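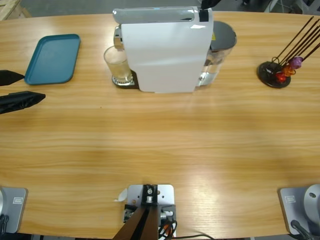 Mhairi Mowat: Two minutes of descaling does nothing if you skip the second rinse tank. I'd run the whole cycle again before blaming the pump.

durken_fan
I did run it twice. Citric acid, one full tank, then plain water. The flow is still slow on the long setting and normal on the short one. Capsule machine, white housing, lever on top, tank at the back. Used daily since April.

pretex77
Slow on long and normal on short usually means air in the line. The pump primes, gives you the first part of the cup, then loses suction. Take the tank off, fill it to the top, seat it firmly, and run water with no capsule until the stream is steady. 200 ml is normally enough.

durken_fan
Tried with no capsule. Stream is steady at first, then thins out. I catch it in a clear glass so I can see what comes through. Pale and cloudy at the start, clear later.

gridline
Cloudy could be leftover acid with scale in it, or fine air bubbles. Let the glass stand. If it clears from the bottom up, it's air. If you get sediment, you still have scale coming loose.

Mhairi Mowat
It could also be milk or coffee residue in the glass. Wash the glass first or the test tells you nothing.

durken_fan
Fair. Washed it and repeated. A little white grit at the bottom after ten minutes.

gridline
Then it's scale. Do a third cycle at half strength and leave it in the machine for 20 minutes before rinsing.

pretex77
Disagree. Three acid cycles in a row is hard on the seals. Mertens used to print a limit in the booklet for theirs, one treatment per 1,000 cups. I'd rinse with plain water until the grit stops and only then decide.

gridline
That limit is for their own liquid, which is stronger than kitchen citric acid. Half strength for 20 minutes won't hurt a silicone seal. I've taken mine apart afterward and the seals were fine.

pretex77
One machine is one machine.

Mhairi Mowat
What is the cup count? Some of them show it if you hold the button at startup.

durken_fan
2,870. Water here is hard. I never used a filter.

Mhairi Mowat
Then I would not expect 3 cycles to be too many. You are well past due. Pull the drip tray and the metal grate as well and soak them separately. Grit collects under the grate and gets back into the glass if the tray is full.

prutell_b
Check the tank valve before any more chemicals. It's the spring-loaded part underneath. If scale holds it half shut, the pump starves on a long cup and the short one looks normal, same symptom. Press it with a spoon handle over the sink. It should drop water immediately and stop immediately.

durken_fan
Valve sticks. Water dribbles for a second or two after I let go, and it takes a hard push to open.

prutell_b
Soak the bottom of the tank overnight in the same citric mix. Don't use vinegar, the smell stays in the plastic.

pretex77
Agree with that one. No load on the seals.

durken_fan
Soaked it. Valve moves freely now. Long cup took 41 seconds, was over a minute before. Still some grit in the first glass, so I'm rinsing with plain water for now.

gridline
You'll end up doing the third cycle.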